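Washing and storing fleece and plush blankets

Updated Thursday, September 28, 2023

Most fluffy blankets are polyester, and most of them get ruined the same two ways: too much heat and too much detergent. What follows is how we handle them in our house, from the wash to the shelf.

Before the first wash

Read the tag. If it says cold wash and tumble dry low, everything on this page applies. If it says dry clean only, or the blanket has a wool or down filling, stop there and follow the tag.

Shake the blanket out of a window or over a railing. A new one sheds for the first few washes and the loose fibers end up in the machine filter. If it is still shedding after the third or fourth wash, the pile was poorly made and it will go on shedding.

Check the seams and the binding. A loose inch of binding turns into a loose foot in the spin cycle. Two minutes with a needle and polyester thread takes care of it. Cotton thread works too but wears through sooner.

Washing

Wash the blanket by itself or with one other blanket of a similar color. Towels are the worst thing to put in with it. They leave lint in the pile and you will be picking it out for weeks.

Cold water, gentle cycle, slow spin. Use half the detergent you would use for clothes. Liquid rinses out better than powder, which tends to settle in the folds. In a front loader I run an extra rinse. In an old top loader with an agitator, wrap the blanket loosely around the drum and not around the post.

No fabric softener. It coats the fibers, and after a few months the blanket feels greasy and lies flat. Half a cup of white vinegar in the rinse does a better job and the smell is gone once the blanket is dry. Never put vinegar in with bleach.

For spots, deal with them before the wash:

Coffee and tea: blot, then cold water with a drop of dish soap.
Candle wax: let it harden, crack it off, then work from the back of the fabric with a damp cloth.
Chewing gum: an ice cube in a plastic bag, held on the gum for a few minutes.
Makeup: dish soap, left on for 15 minutes, then rinsed.
Pet accidents: enzyme cleaner, and leave it on as long as the bottle says.

Don't scrub. Scrubbing tangles the tips of the pile and leaves a rough patch that stays even after the stain is out.

Drying

A line is best, in the shade. Hang the blanket over two lines a foot or so apart so that air gets between the halves. Turn it once. In August ours dries in an afternoon. In winter it takes most of a day on the rack near the bathroom door.

If you use a dryer, use the lowest heat or no heat at all. Take the blanket out every 20 minutes, shake it, and put it back the other way around. Clean the lint screen each time. Polyester pile softens in a hot dryer and the ends fuse together, and that is where the crunchy feeling on older blankets comes from. It can't be undone. You can improve it a little by brushing with a soft pet brush while the blanket is slightly damp.

Feel along the hems before you call it dry. The hem is the thickest part and holds water longest. A blanket folded with a damp hem will smell musty inside a week, and then it has to be washed again.

Folding

Fold in thirds lengthwise, then in half, then in half again. Thirds give you a smooth long edge and the fold fits most closet shelves. Lay the blanket on the bed to do it, since the floor has everything on it that you just washed out. Smooth it with a flat hand, in the direction of the pile.

If you roll, roll loosely and don't tie it with string. A ribbon or a strip of old sheet at least an inch wide won't leave a groove.

Storing

Shelf or cloth bag, somewhere dry. A clean pillowcase makes a good bag for a throw. Cedar blocks are useful if wool things share the same shelf, but moths have no interest in polyester and you can skip them otherwise.

I don't use vacuum bags for plush. They save a lot of room, but the pile gets pressed flat and after a whole summer it may not come all the way back. For plain thin fleece they are fine. If you have no choice, take out only part of the air and don't put anything heavy on top.

Don't stack more than three or four thick blankets. The one at the bottom always looks tired. When you take things out in the fall, move the bottom one to the top.

Plastic tubs are all right in a dry closet. In a basement they trap whatever moisture went in with the blanket. We lost a good one that way in the Tawfik Street apartment.

Bringing a flat blanket back

Ten minutes in the dryer on no heat with two clean tennis balls. Then a soft brush, short strokes, one section at a time. A steamer helps if you hold it well away from the fabric and keep it moving. Do not use an iron, even on low, even with a cloth in between. Dean Bellamy wrote in to say he got away with it on his Fliron throw, and I believe him, but I have a shiny triangle on mine from trying the same thing.

How often

A blanket that lives on a bed and is only touched by clean people can go two months between washes. One on a couch needs it every three weeks or so, more often with a dog. In between, shake it outside and leave it over a chair by an open window for an hour.

Static

Dry air and polyester make sparks. A damp washcloth run lightly over the surface takes care of it for the evening. Wool dryer balls help some. Keeping a bowl of water near the radiator helped more in our bedroom than anything I bought.
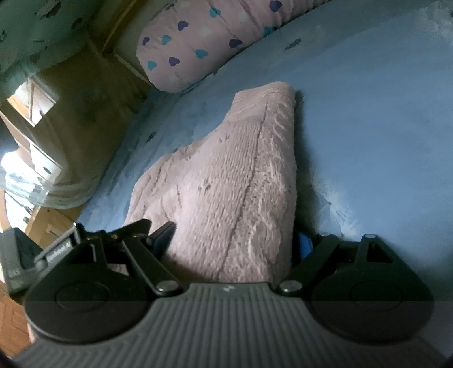
Mostafa Lahlou: I'd add one thing on the drying part. My dryer's low setting is still hot enough to hurt plush, and I only found out after spoiling two throws. Now I use air only and give it 100 minutes, with a shake in the middle. It's slow but the pile stays soft. Also agree about the vinegar. I switched last winter and haven't gone back to softener for anything except cotton sheets.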